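**Thread: Trimming idle time out of hand-held gripper demos, does it help?**

**murnora_fan**
We've been collecting cloth-into-bin demos with hand-held grippers, then training a policy on them. 40 demos per batch. Last batch I cut every stretch where neither gripper moved, and the policy stopped hesitating over the bin. Success on our own test went up, but I only ran 20 trials per version. Setup for reference:

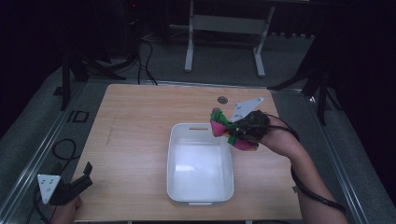 *Cloth in the right gripper, second gripper resting at the near edge of the table.*

Has anyone else tried this? I used the trim script from Grundoment with the default threshold.

**Hirkton**
20 trials is too few to say much. I had a similar jump last May and it went away when I ran more. Also, what do you do with the resting gripper? If one hand is parked and the other is working, the script shouldn't be cutting anything.

**murnora_fan**
It only cuts when both are still. The parked one gets kept as is.

**slotcar88**
I'd be careful. Some of those pauses are the person looking at the cloth before they pick a grasp point. Cut them and the policy sees a jump. We lost accuracy on folded towels that way. Bins were fine.

**Hirkton**
Agree with slotcar88. Pauses before a grasp are different from pauses at the start and end. I only trim the ends now.

**murnora_fan**
OK, that's a fair split. I can rerun with ends only. My other problem is frames like this one, where the gripper camera is looking past the side of the table:
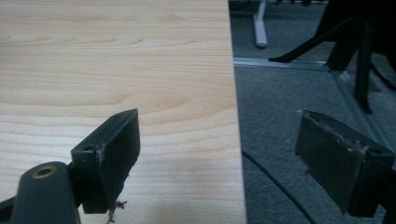 Photo: murnora_fan, gripper camera

One finger over the wood, the other over carpet, no cloth in view. Do you keep these or drop them?

**slotcar88**
Keep them. The policy will end up near the edge sooner or later and it needs to have seen it.

**tabletop_tom**
I drop them. Cable and chair legs on the floor are just more stuff for it to latch onto, and your floor won't look the same in the next room. Also clean your finger pads, there are fibers hanging off the left one.

**slotcar88**
Dropping them makes it worse in the next room. Then any floor is new to it. We trained on Thambiah with edge frames left in and it held up fine on a different table.

**tabletop_tom**
Different table, same carpet?

**slotcar88**
Same carpet, yes.

**Hirkton**
Then that doesn't settle it. murnora_fan, how many of those frames do you have?

**murnora_fan**
Around 2000 in the batch. I'll train 2 versions, ends-only trim on both, edge frames in and out, and run more trials this time. Machine is free Thursday. Will post the numbers with the failures listed by type.

**tabletop_tom**
Use the same cloth start positions for both or we'll be back here arguing again.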